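Jitemik Label Lists

Jitemik is a set of plain-text vocabulary lists for household inventory software. Each list maps a preferred term to its accepted variants, one entry per line, tab-separated, UTF-8.

Files

terms.tsv: preferred terms and variants
groups.tsv: parent categories, 67 rows

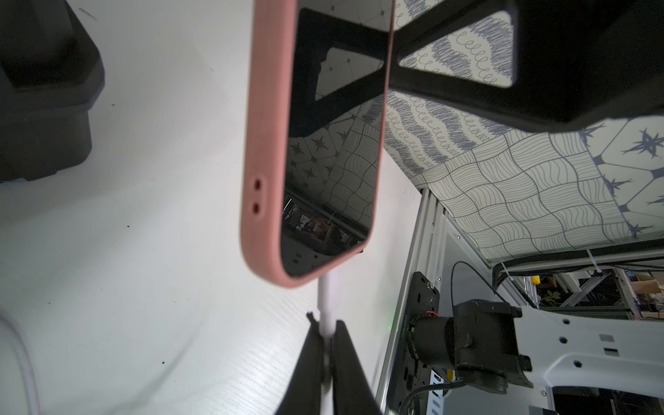

Group "phones and accessories": phone in pink case, white charging cable.

Nesting is limited to 2 levels. Containers get their own group and don't inherit terms from their contents.
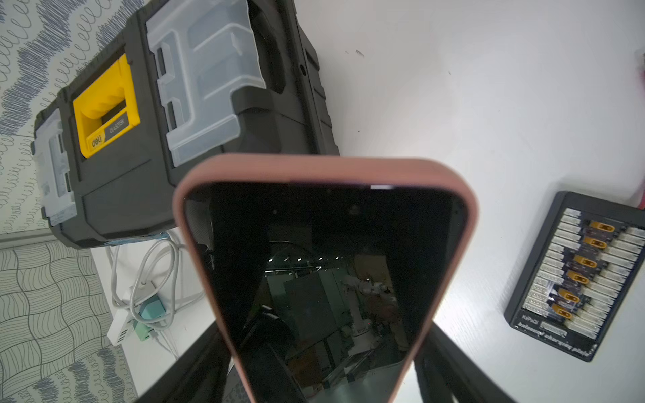 Group "tool storage": black toolbox, yellow handle, deli logo.

Variants are matched without regard to case. Lines over 100 characters are rejected by the loader. 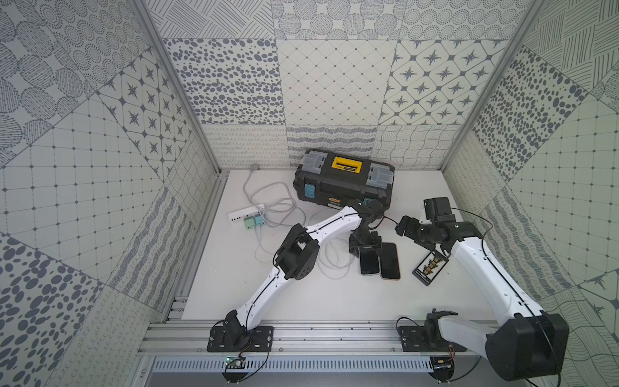

Plurals are stored as variants, never as preferred terms. Hyphens are kept.

Known issues

Moura exports drop the trailing tab. Run the Flamley import with strict mode off.

Maintainers: Ngân Sầm, Shoshana Ostrowski (Dillville)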